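Subject: Re: [spotters] Gauge readings during the June squall line
From: Farzana Mengal

Replies inline. I have trimmed the parts that were settled off list.

> The Cluton gauge and the Cerkell gauge disagree for the whole evening.
> Cerkell shows the wind peak before the pressure jump and Cluton shows
> it after. One of them has to have a bad clock. Can we throw out Cluton
> before the summary goes to the county?

Please don't throw it out yet. I compared both logs with the radar loop, and the line did not reach the two sites at the same angle. The northern end bowed out as it crossed the river, so Cerkell was hit by the outflow well ahead of the rain. At Cluton the gust front and the rain core arrived almost together. A late wind peak there is what I would expect from the storm's shape. The clock may still be off, but this plot does not show it.

> What figure do we use for the peak gust? The paper has already printed
> one and people are quoting it.

The highest gust in our own records is 40 knots at Cerkell, measured at the standard height. The number in the paper came from a handheld meter on a roof, and I would leave it out of the table. It can go in the remarks column with the method stated. Please keep the units in knots throughout. The last summary mixed knots and miles per hour, and the county office copied the wrong column.

> Rattanakul Road is listed as wind damage. I drove it and it looked
> more like water to me.

Agreed. The 3 trees down along the low stretch all had their root plates lifted from soft ground, and they fell in different directions. I have moved them to "saturated soil, wind contributing." The barn roof at Gandau stays under wind damage — the sheets were carried downwind in a narrow strip and there was no standing water near the building.

What is left before the summary goes out:

1. Cluton clock check. Whoever visits next, write down the logger time and the phone time side by side before touching any settings. Do not reset the clock until the log has been copied.

2. Rain totals. The tipping bucket at Gandau undercounts in heavy rain, so use the manual gauge total and mark it as manual. Two of the reports have no observation time. I have written to both observers.

3. Spare parts. Gauge screws and fuses go back in the compartment box after each visit, sorted by size.

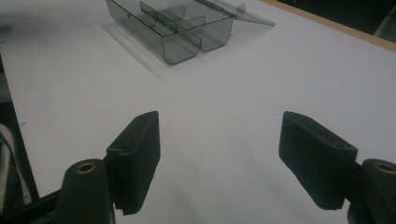

4. Damage reports. Each entry needs a location, the time it was noticed and whether the observer saw it happen or found it later. "Overnight" is acceptable if that is all we have. Do not guess a time from the radar and enter it as observed.

5. Outage times. The utility's list gives the time of the first call, which can be about 40 minutes behind the actual fault in the rural areas. I will add a note to the table header.

Corrections to me by noon tomorrow, please, on list if they affect the table.

Farzana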